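Home | Reviews | Hand tools | Teaching robots | Archive

Last updated: April

Review: the Povisent teaching handle, after 168 demonstrations

I bought the Povisent handle to show our arm how to pick things out of a bin. Before it, we did all our teaching with the pendant, pressing one axis at a time, and also by pushing the arm with two hands in the free mode. Both ways work, but both are slow, and my results were never smooth. A colleague from Cunska told me she had changed to a remote handle and did not want to go back. So I ordered one, and I have now used it long enough to have an opinion.

What you get

The box contains the handle, a base which stays on the desk, a cable of good length and a thin manual. The handle is light. You hold it like the grip of a paint roller, and the arm follows the movement of your hand. A trigger under the first finger closes the gripper. There is also a small button for the thumb which I call the clutch. While you press it the arm stays where it is, and you can bring your hand back to a comfortable position. The manual has another name for it, but the translation is strange and I never remember it.

Installation took me one afternoon. The software found the base at once, but the directions were wrong: when I moved left, the arm moved towards me. You must tell the program where you are standing in relation to the robot, and this setting is in the third menu, under "Room". I would put it on the first page.

Learning to use it

The first 30 demonstrations I threw away. I was too fast, and I stopped in the middle to think, and the robot learned my stops as well. When you teach by remote control, your doubts are recorded together with your skill. After that I made myself a rule to practise each pick once without recording, and then to record it. This helped more than any setting in the program.

Lamisi Gbeho, who shares the workshop with me, learned faster than I did. She plays a lot of computer games and used the clutch from the first minute without looking at her thumb. Her paths are shorter than mine and I prefer to train on them. Milagros Cordero had more trouble, as she is left-handed. The handle can be held in the left hand, but the clutch is then under the wrong part of the thumb, and she was tired after 11 picks. Povisent should make a version for the left hand, or at least a button on both sides.

How it feels at the bin

Small soft objects are the easiest. You come down slowly, close the trigger, lift, and it feels natural. Long objects are harder. With a hairbrush you want to turn the wrist so that the fingers close across the handle and not along it, and the rotation of the Povisent is a little slower than your own hand. You learn to turn first and go down afterwards.

Another difficulty is what you can see. Our arm is big, and when it reaches over the bin it covers a good part of what is inside. With the old free mode I could lean to the side and look under it. With the handle I must stay at the desk, so I now depend on the screen and I move the arm away more often than I would like. This is not the fault of the product, but a buyer should know it before he chooses a place for the desk. 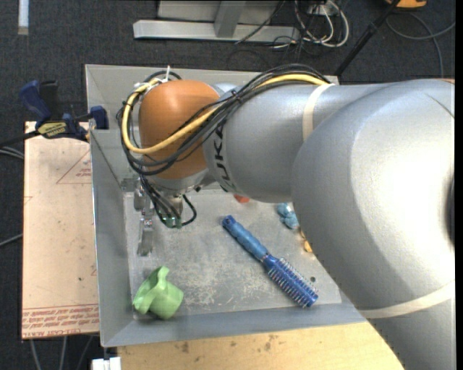 The arm over the bin, gripper empty: blue hairbrush, green cup-like piece, and smaller things partly under the arm.

The trigger is the weak point for me. It has almost no resistance, and it does not tell you how strongly you are squeezing. The older Wenitz handle, which I borrowed for a week, pushes back against the finger a little, and I made fewer bad grasps with it. On the other side, the Wenitz is heavy, and its cable is so stiff that it pulls the hand. For long sessions I still take the Povisent.

Support

I wrote to the shop, Morrison, about the left-hand question and got a polite reply the next morning, without a solution. A second message, about a loose plug on the base, was handled better. They sent a new cable and did not ask for the old one.

My marks

Comfort: good, if you are right-handed.
Precision: good for moving, average for turning.
Trigger: poor.
Software: good once the directions are correct.
Manual: poor.

I would buy it again for bin picking and for simple placing. For work where the force of the grip is important — thin plastic cups, for instance — I would try the Wenitz first, and take a break every 3 or 4 picks for the wrist.

Contact | Copyright, all reviews by the author | Back to top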